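Marchetti Drum & Container Service
Frequently asked questions

What does Marchetti do?
We collect used steel and plastic drums from factories, workshops and food plants, clean them and get them ready for another round of use. Drums that are past saving are crushed or shredded and sold as scrap. Our main yard is in Breder, and we run a smaller drop-off site in Lutholm.

Which containers do you take?
Closed-head and open-head steel drums, plastic drums, and caged tanks on pallets. Pails under five gallons are taken at the Breder yard only. We do not take gas cylinders, fiber drums or anything that has held explosives.

Do the drums have to be empty?
Yes. Everything that can be poured or pumped out has to be out before we load. A thin film on the walls is fine. If our driver finds liquid moving inside, the drum stays with you and we note it on the pickup sheet.

Should I rinse them first?
Please don't. Rinse water often counts as waste in its own right, and you would have to deal with it on your end. Close the bungs, put the lids and rings back on, and leave the old labels in place – we need them to pick the right wash line.

Is there a minimum for a pickup?
We send a truck for 40 drums or more. Smaller lots can be brought to either site during opening hours, or held until one of our shared routes passes your area. The Brornumier route starts again in April.

What does it cost?
Steel drums in good shape are picked up free of charge. Dented, rusted or heavily coated drums carry a handling fee, and so do most caged tanks. Ask for the current price list before you book.

Can I rent a trailer?
Yes, if you fill one on a regular basis. We park an empty trailer at your dock and swap it when you call. Customers who send us 2000 drums a year or more pay no rent on it.
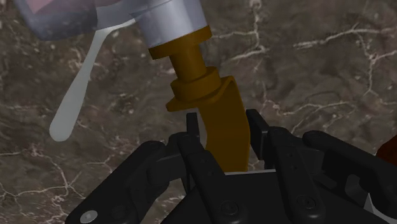

How long does it take to get my paperwork?
The receipt comes by email within two working days of the pickup. The reconditioning certificate follows once the whole load has been through the wash line, usually in the second week.

Can I buy drums from you?
We sell reconditioned drums by the pallet, with new gaskets and a fresh coat of paint. Blue and black are kept in stock. Other colors are made to order, with a minimum of 400 drums.

How do I book?
Call the Breder office and choose extension 1454, or use the pickup form. Have your site address and drum types ready.

Last updated: Jan 12, 2022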